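Sutelow kitchen set: README

Maintained by Lucyna Zawadzka and Leszek Piątek
Last revised in March

What is in this folder

Sutelow is a single robot arm set up on a kitchen counter in the Kaczmarczyk shared workshop. The folder holds 286 runs driven by hand through the controller, 89 runs driven by the trained policy, and the config files needed to start the arm the way we start it. Each run has joint positions, gripper opening, a timestamp and the camera video. The runs where the arm stopped itself are kept in a separate subfolder called halted.

The total size is 2172 MB. Video is most of it. If you only want the joint data, take the folder named joints_only and skip the rest.

Layout on the counter

The work area is the wooden tray. Everything the arm picks up should end up inside its rim, and a run starts with the tray clear. The toaster oven goes on one side and the cutting board with the plate of fruit goes on the other. The background items along the backsplash are not part of any task and can be moved between sessions, but write it in the log when you do.

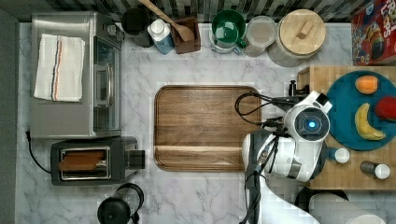 Fig. 1. Tray in the center, toaster oven at left, plate of fruit on the cutting board at right.

Cables

The cables come off the arm in loops and can lie across the edge of the tray. This has caused more bad runs than anything in the software. Before starting, jog the wrist to both ends of its range and check that no loop catches on the rim. Leslie clips did not hold on the casing. Hook-and-loop straps do, if they are not pulled tight.

Starting up

1. Turn on the arm supply first, then the Breltier controller box.
2. Wait for the controller to report ready. Do not press start twice.
3. Run home.py with the tray clear.
4. Run check_grip.py. The gripper should open and close three times.
5. Load the config for the task. The default is tray_fruit.yaml.
6. Start the recorder before the task, or the first seconds are lost.

If home.py exits with error 12, the base encoder lost its zero. Power off, put the arm back against the stop by hand, and start again from step 1.

Gripper notes

The fingers are the second version. The first pair was printed in one piece and split along the layers near the screws. Leszek redrew them in Javdale with a thicker root and a separate pad, and the files are in cad/fingers_v2. Print them lying flat. The pads are glued on and need replacing when they start to shine.
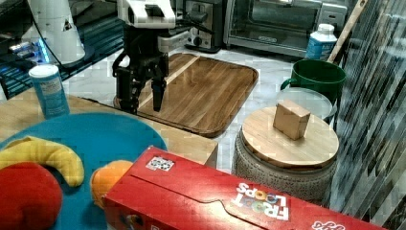

Approach height is set in the task config and is measured from the board surface to the lower fingertip. Measure it again after any change to the fingers or the bracket. Use the longer finger as the reference when the gripper hangs the way it does over the board here, with the left one reaching lower and the right one ending a little higher, or the value will come out too large and the first descent will press into the wood. The raised rim matters too, so take the measurement well inside it. We keep travel speed at 700 in controller units until the new height has been checked on a few slow descents.

File names

Runs are named task_operator_number. Operator is LZ, LP or P for policy. Numbers are not continuous because deleted runs keep their number.

Known problems

- The clock on the controller drifts. Use the recorder timestamp.
- Gripper opening is logged as a raw value in the oldest runs. convert_grip.py fixes this in place, so copy the folder first.
- The banana slides out of a grip taken near its end. The labels mark these runs as fail even when the fruit landed in the tray.
- Strong light on the wood changes how the camera reads it. Lighting was not controlled and is not noted per run.

Not included

Policy weights are not in this folder. Ask Lucyna for them. The training script is here but expects paths on the workshop machine, so edit paths.yaml before running it.

Changes

v3: added the policy runs, renamed halted.
v2: new fingers, old gripper calibration removed.
v1: first upload.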